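4. 公開デモ当日の進め方(洗濯機コーナー)
読了時間:約5分
シェア 2 コメント 0
印刷する|メールで送る

この章では、Golvilleの見学会で双腕ロボットの洗濯機デモを行うときの手順をまとめています。ぬいぐるみを洗濯機に入れるだけの短い演目ですが、毎回いちばん人が集まるコーナーです! 初めて担当する方も、前の日に一度通しておけば大丈夫。本体の組み立てと配線は第2章、アームの原点合わせは第3章を見てください。

4.1 開場前の準備

1. 洗濯機の電源プラグを抜き、給水栓を閉めます。デモでは洗濯機を運転しません。
2. 洗濯機の扉をいっぱいまで開けます。途中で止まっていると、アームを伸ばしたときに指先が扉に当たります。
3. ドラムの中をのぞいて、前回の品物が残っていないか確かめます。
4. かごを洗濯機の正面の床に置きます。長い辺を洗濯機と平行にそろえてください。
5. ぬいぐるみを一つ、かごに寝かせます。向きは気にしなくてかまいません。少しくらい傾いていたほうが、つかみ方を探す様子が見えて面白いです。
6. 見学者用のロープを張り、アームの届く範囲に人が入れないことを確認します。

注意:ロープの内側に入れるのは、非常停止ボタンを持った担当者だけです。小さなお子さんは本当にすっと入ってきます。開演中はロープから目を離さないでください。

4.2 起動

1. 制御盤の主電源を入れ、Tokarz(動作制御ソフト)が立ち上がるのを待ちます。
2. メニューから「Stillness」を選びます。両腕がその場で静止したまま待機する状態です。
3. 左右のグリッパを一回ずつ開閉します。片方だけ遅れるときは、コネクタの差し込みを確かめてから再起動してください。
4. 速度上限を毎秒100ミリに設定します。練習用の設定のままだと速すぎて、後ろの列の方が動きを追えません。
5. 頭部カメラの映像を会場モニターに出します。

補足:モニターはぜひ使ってください。ロボットの側から見た洗濯機の入り口を見せると、会場の反応ががらりと変わります。ふだん何気なく手を入れている丸い穴が、二本の腕にとってどれだけ狭いか、見ればすぐ伝わるんです。

4.3 実演

1. 「これから、かごの中のものを洗濯機に入れます」と一言案内します。
2. Tokarzの画面で「開始」を押します。
3. 指先がかごの縁より下がったら、説明をいったん止めます。ここは静かに見てもらうのがいちばんです。
4. ぬいぐるみが持ち上がったら、指がどこをつかんでいるかをモニターで示します。
5. ドラムに入れ終え、両腕が待機位置に戻ったら終了です。拍手が起きたら、遠慮なく一緒に喜びましょう!
6. 次の回までに、担当者が手でぬいぐるみをかごへ戻します。必ずStillnessにしてから手を伸ばしてください。

注意:つかみ損ねても、慌てて止めないでください。自動で2回までやり直します。この二度目、三度目の挑戦を楽しみにしている方も多いのです。それでもつかめなければ「停止」を押し、4.2の手順2からやり直します。

注意:毛足の長いぬいぐるみは、カメラから輪郭がつかみにくいことがあります。会場の照明は床面で700ルクスを目安にし、扉のガラスに照明が強く映り込むときは、灯具の向きを変えてください。
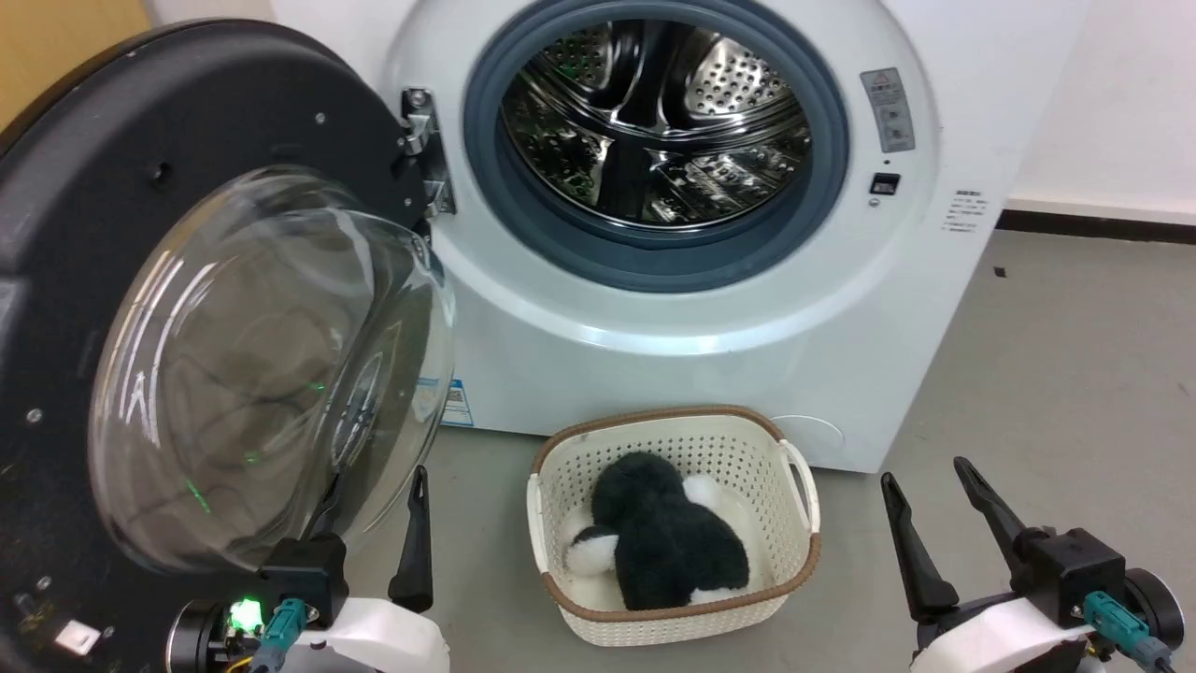 Skudbergの見学会に来た方は、服をたたむデモより入れるだけのほうがずっと見入ってしまった、と感想用紙に書いていました。失敗するかもしれないと思うと目が離せず、家に帰ってから自分が洗濯物をどうつかんでいるのか気になって仕方がなかったそうです。もう少し近くで見たかった、ともありました。

近くで見たいという声には、ロープを動かさず、モニターの映像を拡大して応えてください。拡大はTokarzの「表示」メニューから行えます。

4.4 質問の時間

実演のあとに質問の時間を取ります。よく聞かれるのは次の点です。

・洗濯機のボタンも押せるのか
 この演目には含まれていません。試験中の動作を即興で見せるのは避けてください。
・服でもできるのか
 薄い布は垂れ下がって扉に引っかかりやすく、設定を変える必要があります。第6章に手順があります。
・どれくらい練習したのか
 この動作の学習には、人が遠隔操作した記録を4000回分使っています。数字を言うと、たいてい「おお」と声が上がります。

4.5 片付け

1. Stillnessに切り替え、両腕が静止したことを確認します。
2. Tokarzを終了し、制御盤の主電源を切ります。
3. ドラムとかごからデモ用の品物を取り出し、収納箱に戻します。
4. グリッパの指先に繊維が絡んでいたら、柔らかいブラシで取り除きます。
5. 洗濯機の扉は少し開けたままにしておきます。
6. 回ごとのやり直しの回数を記録用紙に書き、制御盤の横の箱に入れます。

次の章:5. 会場モニターの設定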